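Small things and the clear box

Since the new year I have been trying to bring some order into the small things in our apartment. The big things were never my problem. A coat goes on the hook, a pot goes in the cupboard, and a chair can only stand in so many places. But the small things travel. I have found a tube of glue in the bathroom and a box of tablets in the drawer with the forks, and I could not tell you who put them there. Probably it was me.

When I was a child, my grandmother kept all her medicine in a cookie tin. The tin was beautiful, dark green, with a picture of a lake on the lid. But every time somebody had a headache she had to take everything out on the kitchen table to find one strip of tablets, and then put it all back again. I loved this as a child. It was a little like looking through treasure. Now I am the adult who must find the tablets at eleven in the evening, and I do not love it so much.

My first try was in January, with a basket from the market. I will not recommend a basket. Small bottles fall over in it, the paper leaflets slide to the bottom, and you cannot see anything from the side. My second try was shoe boxes with labels. These worked for some weeks. Then I noticed that I was not reading the labels, even though I wrote them myself and in my best handwriting. I opened every box anyway, because I did not trust what the label said. I think this is the real trouble with labels. They tell you what was in the box on the day you were feeling organized.

So I came to clear plastic. My friend Leonie Merrick had been telling me this for a long time. She has her whole sewing corner in clear boxes, and she can find one button from across the room. I always thought it looked a bit like a shop. I wanted something warmer in my home. But in March I gave up on warm and decided to try it her way.

I began on a Monday, a little after 8 in the morning, with coffee. My method is simple. I bring everything to one table, and nothing may leave the table until I know where it will live. A wooden table is good for this. Things don't slide on it, and small white things show up well against the brown. Then I make families. Medicine is one family, glue is another one, and so on. I put each family beside the box, not yet inside, and look at it for a moment before I decide.
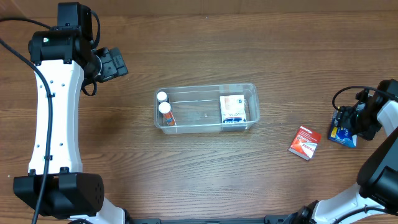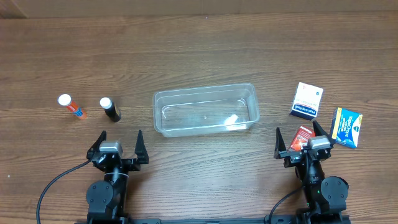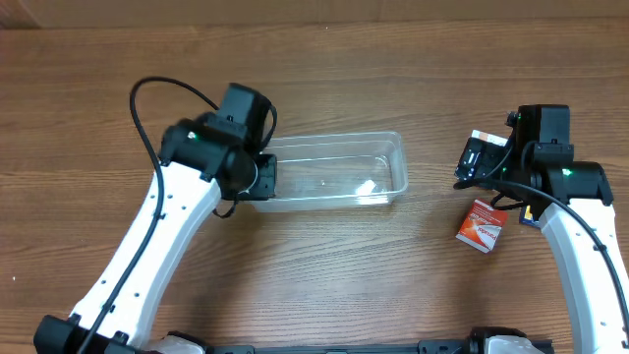 Medicine bottles and a small box in the divided bin first, then the glue stick, the cartons and the clear tub, and last the tub in the middle of the table, with a red and white packet off to the right.

I want to write something about dividers, as I changed my mind about them completely. In the beginning I thought a divider was a waste. It takes space, and it decides for you how big your things should be. For medicine I now think the opposite. With a divider, a little bottle has a wall to lean on. A small carton can stand up, and when it stands up you can read the name without lifting it. Also, when one part is full, you see that it is full. Without a divider I would just push a little more to the side, and that is how you get back to the cookie tin.

For glue, pens and other such things I prefer a tub with no divider. These are things you take out and put back many times, sometimes without looking, and they come in all lengths. A long marker does not care about your compartments. It will lie across them and laugh at you. An open tub is more forgiving.

About cartons I am still not sure. Leonie throws every carton away and keeps only the strip and the leaflet. She says she saves half the space, and I believe her. But I like a carton. The dose is written on it, the date is easy to find, and it stacks. The bad side is that a carton can be almost empty and still look important. I have been keeping one for a long time with a single tablet in it. My rule now is that I open each carton before it goes in the bin, and if two are the same medicine with the same date, I put them together. (Please don't mix different dates in one carton. I did this once and then had to ask the pharmacist, who was very polite about it.)

The old medicine I collect in a paper bag and bring to the pharmacy. Where we live, they take it back at the counter. I don't know if it is the same everywhere, so you should ask before you go. My bag this time was heavier than I expected, and I was a little ashamed when I put it on the counter, but the woman there told me that she sees much bigger ones every spring.

Some practical things I learned, in no special order.

Measure the shelf before you buy the box. I know everybody says this. I still bought one box that was too deep by the width of my finger, and now it lives under the bed with wool socks in it.

Wash the new box and let it dry fully, overnight if you can. Plastic keeps drops in the corners, and a paper carton will drink them.

Look at the rim. If it is a little bit flared, you can lift the box with two fingers, even from a high shelf. With a straight wall you need both hands, and in a narrow cupboard you don't have room for both hands.

Keep glue sticks standing if you can, and listen for the click when you close the cap. I have lost many glue sticks to a cap that was only resting on top. A dry glue stick is a sad thing, and there is no way back for it as far as I know.

Clear plastic shows every crumb. I was annoyed at this in the first week. Now I wipe the boxes when I see something in them, it takes a moment, and the inside of my cupboard has never been so clean.

And a clear box high up is still a medicine box. If children visit you, put it where they can't reach it, or in a cupboard with a lock. They can see through the plastic as well as you can, and some packets look very much like candy.

My neighbor Tane Doolan came by in the afternoon to bring back a ladder, and he asked why I don't just use one big drawer for everything, as he does. I told him I had such a drawer for 11 years. He said his drawer is fine. Then he stayed for tea and told me he had been looking for his thermometer since the weekend, so I think we will be talking about the drawer again.

It has been some weeks now, and the system is holding, mostly. The medicine bin stays in order. The glue tub already has a key in it and one earring, and I have no idea what the key opens. My husband puts things back in the right place more often than before, maybe because he can see where the right place is. With the shoe boxes he used to leave everything on top of the lid.

Next I want to do the cables. I have a bag of them behind the sofa, and I have been walking past it all winter. If you have a good way to keep cables from tying themselves together, please write to me in the comments. I tried rubber bands and they became sticky after one summer. Leonie uses the cardboard tubes from toilet paper, one tube for each cable, and I have started to save ours on the bathroom windowsill.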